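We use cookies to remember your preferences and count visits. Accept | Manage settings

Moving the whole kitchen 400 kilometres, and what I'd do differently

Posted in February by Narayanan Alva

Right. Quick one before work because three people have asked and I keep typing the same message.

We moved. Cirnari to Skerner, one truck, one car, one cat who yelled the entire way. Most of the house was fine. Couch is a couch, you wrap it and swear at it. The kitchen though. The kitchen took longer to pack than every other room put together and I was still finding teaspoons in my coat pocket a week later.

So, notes. In no order.

Start with the stuff you never use. Sounds obvious, I didn't do it. I started with the everyday drawer because it was nearest the door and then we had no tin opener, no sharp knife and no mugs for 6 days. Ate a lot of toast. Then packed the toaster. Ate bread.

Fondue set, cake tins, the good platter, the jug shaped like a fish – all that can go in a box weeks ahead. You will not suddenly need the fish jug.

Boxes. Small ones. I got big ones from a place called Flosard out on the highway, very proud of myself, 77 dollars for the lot with the tape thrown in. Filled the first one with plates, couldn't lift it. Couldn't slide it either. Had to unpack it on the floor and start agian. Big boxes are for doonas and cushions and the salad spinner, that's it.

Plates go on their edge, like records. Stanisława Bielecka from next door told me that over the fence and I didn't beleive her, so I did one box flat and one box her way. Flat box: two dinner plates and a saucer gone. Her box: nothing. I have since apologised by text. She sent back a thumbs up.

Tea towels between everything. Socks too, in glasses. We hardly bought any wrap in the end. Everything that was soft got jammed into something that was hollow. Downside, you then own no tea towels until you've unpacked every single glass, and you need a tea towel the minute you arrive because something has leaked. In our case the dish soap. Should've taped the lid.

The pantry. Oh, the pantry. I thought I'd be clever and run it down, eat everything, arrive with nothing. Made a list and all. What really happened was we ate the nice things in the first few days and then had a cupboard of split peas, cornflour, and four kinds of vinegar staring at us. You can't make dinner out of that. I tried. Do not ask about the split pea thing.

In the end I gave the sealed stuff to the food bank on the Thursday, poured a couple of elderly vinegars down the sink, and kept the spices. Spices went in a shoebox, upright, newspaper down the sides. Best box of the move. Came out smelling like curry and everything still where I put it.
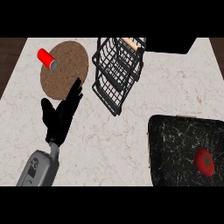
Is it worth moving tins and jars, or should you just buy them again at the other end? Tins are heavy and cheap, so unless the movers charge by the load and there's room left, give them away and keep only the few you'd have trouble finding again.

That's where I landed anyway. We kept the fancy tomatoes and one jar of my aunt's lime pickle, which travelled on my lap. Not risking the truck with that.

Labels next. Write on the SIDE of the box. Everyone writes on the top and then the boxes get stacked and you're standing there lifting one after another to read them. I wrote on the top. I also wrote "kitchen misc" on most of them, so even the ones I could read told me nothing. By the end I was labelling properly, "pots + the colander + lightbulbs", and those were the ones that got unpacked first, just out of gratitude.

First night box. Do this even if you ignore everything else. Kettle, tea, milk if you can keep it cold, two bowls, two forks, a decent knife rolled in cardboard, dish soap (TAPED), sponge, bin bags, cat food, phone charger. It rides in the car with you. Ours went on the truck by accident, at the very back, behind the wardrobe, so first night we had chips from the servo and drank water out of the lid of a thermos. Romantic.

The movers were good by the way. Desjardins, family outfit, two brothers and a cousin. They were meant to come at 3 and came at noon, which sounds great except I was up a ladder taking the pot rack down. If you've got anything screwed into a wall, do it the day before. And put the screws in a sandwich bag and tape the bag to the thing. I put ours "somewhere safe". The pot rack is still leaning in the hallway.

Unpacking. I wanted it all done in one go and it made me miserable. What worked better was putting stuff away where my hand went looking for it. Reached for a mug to the left of the sink a few mornings running, so now mugs live left of the sink. Took a couple of goes with the cutlery. Still not sure about the baking trays, they're in the oven for now and yes I've already preheated them by mistake.

New kitchen's smaller than the old one but the light is better, and there's a window over the sink that looks at somebody's lemon tree. Drawers stick. One cupboard doesn't open at all – painted shut I think – so there could be anything in there.

Things I still haven't found: the potato peeler, the lid to the middle saucepan, the good scissors. If the scissors turn up I'll be able to open the last of the boxes, and the scissors are probably in the last of the boxes.

Anyway, bus in ten minutes. Will do a post about the garden shed when I've got the energy, that was its own disaster.

Contact | Copyright Narayanan Alva, all rights reserved | Back to top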